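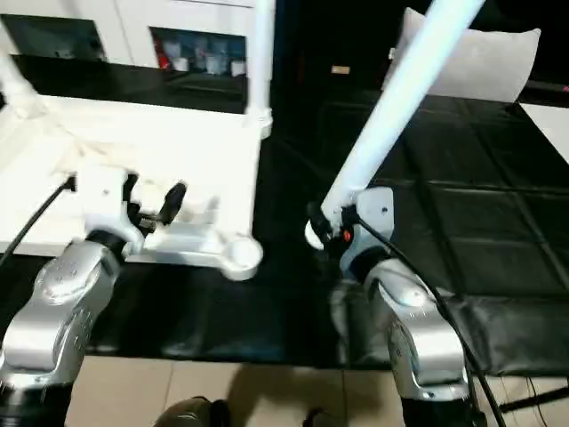

Candine two-arm bench set, silver arms with white gripper housings

The Candine is a two-arm set for school clubs and student projects. Both arms mount at the front of one table and work toward each other, so a team can practice jobs that take two hands. It is sold through Perkska and ships with cables, grippers and the Kostitz control software.
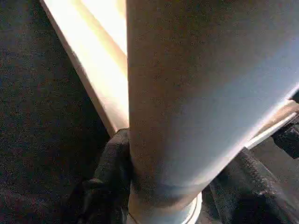 Finger covers are sold separately under part number 391. Bare fingers tend to slip on smooth, round parts, and most clubs order covers in their first month. With a black covered finger on each side, the gripper can take a tube near its end, as in the Xolalpa club's project on handling pipe and frame parts. Covers pull off for cleaning - replace them when the fabric wears thin.
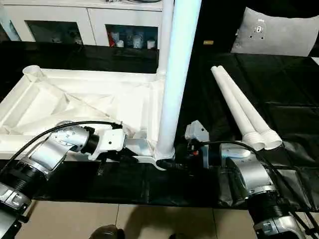

The club's coach, Nayeli Montes, has teams write one program per arm before they try both together. Her lesson notes come with the set.

Candine set, 2 arms: item 554
Finger covers, pack of 2: item 391
Club orders: ask for Kamran Gondal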